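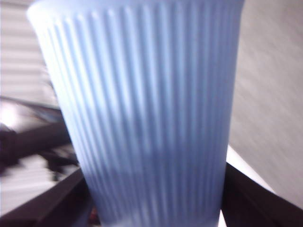 Costance Heated Propagation Bench, Model 121

Supplied by Drellside Horticultural Equipment
Availability: made to order
Page revised 12/6/18

The Costance Model 121 is a free-standing heated bench for raising seedlings and rooting cuttings under cover. It is intended for schools, botanical collections, community nurseries and small commercial growers who need steady warmth at root level through the cold months. The bench warms the growing medium directly and does not heat the surrounding air to any useful degree. It should be placed in a greenhouse, sunroom or other frost-free building.

Drellside has supplied the Model 121 since the closing of the Griffiths works, where the earlier Costance benches were made. The present version keeps the same leg pattern and tray depth, and most Griffiths accessories will fit it without alteration. The exception is the old sliding cover, whose rails were set slightly wider.

Construction

The frame is galvanized steel, bolted at the corners, with adjustable feet for uneven floors. The bed is an aluminum tray with a raised lip on all four sides. A layer of closed-cell insulation lies beneath the tray, and the heating cable is fixed above it in parallel runs so that the spacing cannot shift during cleaning. The cable is covered at the factory by a bonded sheet, and growers do not need to bury it in sand as was customary with the older benches.

The tray drains to one end through a threaded outlet. A length of hose is included. Where several benches stand in a row, the outlets may be joined to a common drain, though each bench should keep its own shutoff valve.

Temperature control

A single dial thermostat is mounted on the front rail and reads from a probe placed in the growing medium. The probe should be set at the depth of the roots, near the middle of the bed, and moved whenever the crop is changed. A probe left lying on the surface will read low on cold nights and cause the bed to overheat. A separate cutout disconnects the cable if the tray reaches 102°F. It must be reset by hand once the cause has been found.

Growers new to bottom heat often set the dial too high. Lettuce, cabbage and most hardy annuals need very little warmth and become thin and pale if they are kept on the bench after germination. Peppers and eggplant benefit from a longer stay.
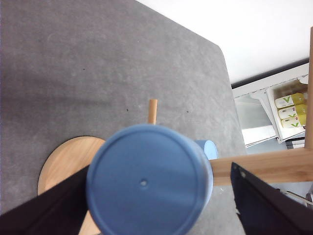 Watering also needs attention. A heated bed dries from below, and the surface of the medium may look damp when the lower part is not. Staff should lift a container or two each morning and judge by weight. The capillary mat sold with the bench reduces this work considerably, but it should be washed between crops - a mat that has gone green will not carry water evenly and may harbor fungus gnats.

Specifications

Length of bed: 60 inches
Heating load: 300 watts
Power supply: grounded 120-volt outlet, GFCI protected
Frame: galvanized steel
Tray: aluminum, drained at one end
Assembly: two persons, hand tools only

Supplied with the bench

Frame, tray and legs
Thermostat and probe
Drain hose and shutoff valve
Capillary mat
Printed instructions

Containers, labels, growing medium and covers are ordered separately.

Use in teaching collections

The Skeretham Garden School has kept a row of these benches in its teaching house for several seasons. Mared Harries, head of propagation at the school, recommends that sowing begin in February for most bedding plants and that one end of each bench be left free for late cuttings. Her notes on bench hygiene are enclosed with every order and may also be requested by schools that already own a bench. 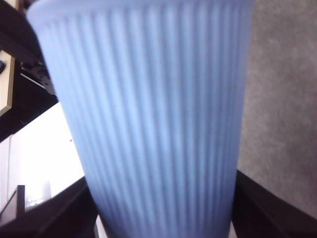
Care and maintenance

Disconnect the bench before washing. Use warm water and a mild detergent, and avoid wire brushes, which will score the tray. The outlet strainer should be lifted out and rinsed at the end of each crop. Check the cable lead once a year for cuts or stiffness. A damaged lead must be replaced by Drellside or by a licensed electrician.

Benches that will stand unused over the summer should be drained, dried and covered. The thermostat may be left in place.

Ordering and delivery

Orders are accepted in writing from institutions and by card from individual growers. Benches are shipped flat on a pallet, and the receiving address must be able to accept a freight delivery. Please inspect the tray for dents before signing.

Questions about installation, spare parts or Griffiths accessories should be directed to Prys Prosser at the Drellside parts desk. Please have the serial number ready - it is stamped on the inside of the rear left leg.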